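2023-02-15 – cable day on the two-arm bench. Gonna post as I go, so this will be messy. Trying the new finger pads against the old ones, plus wrist cam vs head cam, plus a controller swap if I get that far. (I will not get that far.)

**2/**
Background for anyone who missed the December posts: two arms, one base, wood table, and a pile of black charging cables. Task is pick ONE cable out of the pile and lay it off to the side. Sounds like nothing. It's the thing I've spent the most time on all winter.

**3/**
Pads first. Old set is the Clanora smooth silicone. New set is the rough black stuff Ieva Avotiņš mailed me, she cuts it herself from a sheet and glues it on. Ugly as sin. Looks like a chewed doormat. I was ready to hate it.

**4/**
Rules so I don't cheat:
- same pile, dropped from the same height each time
- 40 tries per pad set
- a try is over when the arm goes home, no second grabs
- dragging the whole pile along counts as a fail
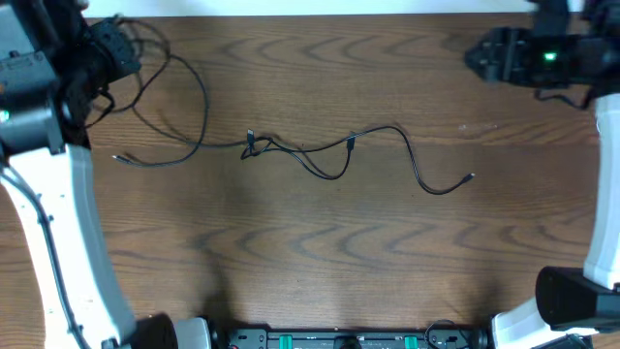
**5/**
Dark cable on brown wood is pretty kind to the head cam, I know. Tried a black mat last month and the segmentation just gave up. So take all of this as the easy version.

**6/**
Smooth silicone, all 40 done. Grabs fine, holds badly. Thin cable rolls between the fingers as soon as there's any pull from the rest of the pile. You can hear the servo hunting for it. Cranking up the force helps a bit, then it squirts out sideways like a noodle.

**7/**
Someone asked about force settings – I'm at 200 on the Rivera controller, which is just its own scale, not newtons or anything. Went up from there with the silicone for a few extra tries that don't count. Didn't love the smell coming off the wrist servo. Went back to 200.

**8/**
Pad swap. Two screws a side if you remembered to put the heat-set inserts in, which I did on one finger and not the other. So, lunch.

**9/**
OK rough pads on. First thing I notice is they don't close flat, the tufts hold the fingers open a hair. Gripper thinks it has something when it has nothing. Had to redo the "am I holding anything" threshold before teh first real try. If you copy this, do that first, it ate half an hour.

**10/**
After that... ugh, they're really good. Cable sinks into the fuzz and stays there. No rolling. I can pull at a slant and it doesn't walk out the end. I take back most of what I said in the group chat.

**11/**
Downside, and it's a real one: letting go. Open the fingers and sometimes the strand just hangs on one side. Added a little wiggle at release, 3 quick shakes. Works mostly. Looks ridiculous.

**12/**
Also they'd be terrible for anything small and flat. Tried a washer for fun, it vanished into the pad and I had to get it out with tweezers. Not a general purpose pad. Cable pad.

**13/**
Cameras now. Head cam is for choosing where to go, wrist cam is for the last bit of the approach. Question was whether I can drop one of them. Zakow on the wrist, Seltano up top, both just plugged in with default exposure to keep it fair.

**14/**
Head cam only: picks a good strand, then lands a finger-width off. Every time off in the same direction so it's calibration, not noise. Will redo the hand-eye thing this week. Even fixed I don't think it'd be enough, the grippers cover up what they're reaching for right when I need to see it.

**15/**
Wrist only: great up close, lost from far away. And it really hates glare. The overhead light comes back off the tabletop and you get a white blotch right between the fingers, so the grain is gone and anything thin down there is at risk too.
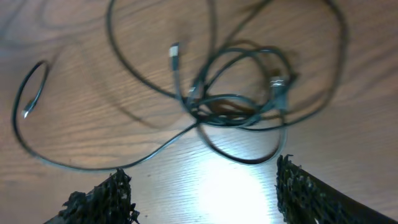 **16/**
The plug tips are the funny part. Shiny metal pops so hard that my detector wants to go for the tips every time, and the tips are the worst place to grab when the rest is knotted. You pull and the knot just gets tighter. Added a penalty for bright stuff and it went looking for strands again. Crude but fine for now.

**17/**
Motion blur is worse than I expected on the wrist too. Slowed the last part of the approach and told it to wait a beat before it decides. Costs time, don't care, nobody's paying me by the cable.

**18/**
Things I'd try for the light before buying anything:
- turn the lamp to the wall and use the bounce
- polarizer film on the wrist lens
- lower exposure by hand and lock it
- matte tablecloth, which I've been told no about since it's also a table people look at

**19/**
Somebody in the replies says just use a suction tool. On a charging cable?? Show me.

**20/**
Better reply from someone else: one rough pad and one smooth. Rough holds, smooth lets go. I kinda love this. Would also fix the false "holding" reading, maybe. Next on the list, and only one finger to reglue.

**21/**
Controller swap did not happen, as predicted. Rivera stays on for now. The other board is still in its bag because I don't have the right connector and I'm not splicing power lines at this hour.

**22/**
Where I'm at:
rough pads > smooth for thin cable, by a lot
release needs the shake
both cameras stay
glare is the next fight
knots are still unsolved, I'm only picking strands off the outside of the pile and hoping

**23/**
Will put the pad cutting template up once Ieva says it's ok, it's her drawing. Her note on glue: flexible kind, thin coat, clamp overnght. I used super glue on the first one and the pad went stiff as a cracker.

**24/**
Last thing, if anyone has release motions that aren't a shake pls send. Thinking maybe scrape it against the table edge, or have the other arm come over and pinch it off. Second arm has done nothing all day anyway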